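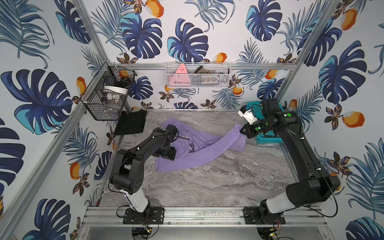
Piret Lūse wrote in to say that after reading last month's piece on fluorocarbon she went out and bought two spools of the expensive stuff, and her catch rate on Pesgate Creek hasn't moved an inch. She would like to know if she got a bad batch or if we got carried away.

I didn't write that piece, so I can say it freely: I think we got carried away.

The case for fluorocarbon tippet goes like this. It bends light more like water does than nylon, so the trout can't see it. It sinks faster. It stands up better to rocks and teeth. All of that gets printed on the package, and then it gets repeated in newsletters, including ours. The sinking part I'll give them, at least when you're fishing nymphs deep. The abrasion part I half believe. The invisible part I have never seen anybody show me on a real stream with a real fish.

Think about what that trout is looking at. There is a hook sticking out of the back end of its lunch. There's a knot at the front. If the fish will forgive a bare hook bend, I have a hard time believing it turns away over a strand of clear nylon that is thinner than a hair. What it does turn away from is a fly that skates sideways when every bug around it is drifting along with the current. That's drag, and the stiffer of the two materials is usually the fluorocarbon. On a size 22 dry fly you may be paying extra to make your drift worse.

Gaétan Friesen disagrees with me, and he catches more fish than I do, so weigh that how you like. He fished fluorocarbon all last March on the flat water below the Fakhoury bridge and swears it doubled his takes. I asked what else he had changed. He'd gone down a tippet size and added 2 feet to his leader. Well, then! Put a longer, finer piece of nylon on there and I'd expect more takes too. He says I'm being stubborn. We left it there.

Then there's the knot business. I have lost more fish on fluorocarbon to slipped or burned knots than I ever lost on nylon. Wet the knot, pull it down slowly, and test it hard before you cast. If you tie fluorocarbon to a nylon leader, take extra care with the join, and don't be shy about retying after a snag. None of this is hard, but on a cold morning with stiff fingers I'd sooner have the line that puts up with sloppy work.

One more thing that bothers me: the stuff hangs around. Nylon breaks down slowly enough, and fluorocarbon is slower still. Whatever you clip off goes in your pocket, please, whichever kind it is.

So, Piret – I doubt it was a bad batch. Keep the spools for deep nymphing, where the faster sink might earn back some of the money. For dry flies, go back to nylon, buy it fresh each season, and spend the difference on gas to get to the creek more often. If anybody has fished both side by side, same diameter and same length, send me your notes. I'd be glad to print them, even if they make me look foolish.

Steinar Vestergaard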